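Print this entry | E-mail this entry

November, bench notes, evening

Started at ten past eight. The plan was to finish the storage box task on the Hivier set before touching anything else, and it more or less held until the middle of the afternoon.

The total stands at 2189 demonstrations across all tasks, of which 141 are the box. Of those I would keep 100 or so without argument. The rest have a pause in the middle where I have changed my mind about the approach, and the policy learns pauses very well. Last month's model would drive up to the edge of the box, stop dead for two seconds, then carry on, because I had done exactly that in a fair share of the early recordings. Masanobu Hattori watched it do this on the arm and said it had my manners.

Today's rule was therefore no hesitation. Look first, decide where the fingers go, then press record. If the approach is wrong, let it be wrong and delete it afterwards. I did 41 this way before lunch and threw away six. Average length came down to 11 seconds from 17, which is closer to what the arm can follow anyway.

Soft clear plastic is a poor thing to teach with. The walls move when touched, so the edge is never quite where it was on the previous attempt, and the glare shifts with every small turn of the wrist. The tracking does not mind much, as it takes most of its points from things further off, but the depth estimate is useless on the walls themselves. The fabric binding is what saves it. It is matte, it has a definite edge, and it gives the fingers something to close on. I have started aiming for the binding every time, about a thumb's width from a corner, and keeping the wrist level until the jaws are shut.

Tried the Ullance remote rig again after lunch for comparison. Same task, same table height, leader arm in the right hand and the pedal under the left foot. It took 60 minutes to get nine usable episodes. The motion is cleaner on paper, as the joint angles come straight from the arm and need no conversion, but there is a delay of about a tenth of a second and no feel in the handle. Twice I pushed down well past contact and only knew it from the motor current. With the hand-held tool I feel the wall give and stop without thinking about it. I shall keep the remote rig for the Sin connectors, where force matters less and the path matters more.

One fault to note. The jaw width reading drifted by 2 mm between the first batch and the last. Recalibrated at four o'clock - open fully, close fully, three times - and it came back. I have marked the last dozen before that as suspect. If the drift is linear they can be corrected, and if it is not they can go.

Plenimport have written to say the replacement finger pads are delayed again. The present ones will do for another few hundred closes.
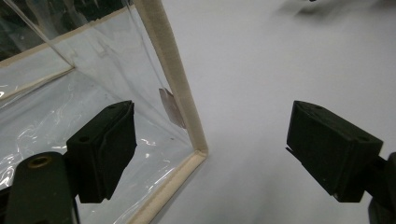
Tomorrow, vary the start position. Nearly everything in the set begins from the same side, and the model will fall over the first time the box is turned a quarter. I want 20 from each side and a few from directly overhead. Backup is running, should finish by eleven.

Shared 3 times | 2 comments

Recent entries
Pedal wiring, second attempt
Jaw width: a table of readings
Why the connector task was restarted
Two seconds of nothing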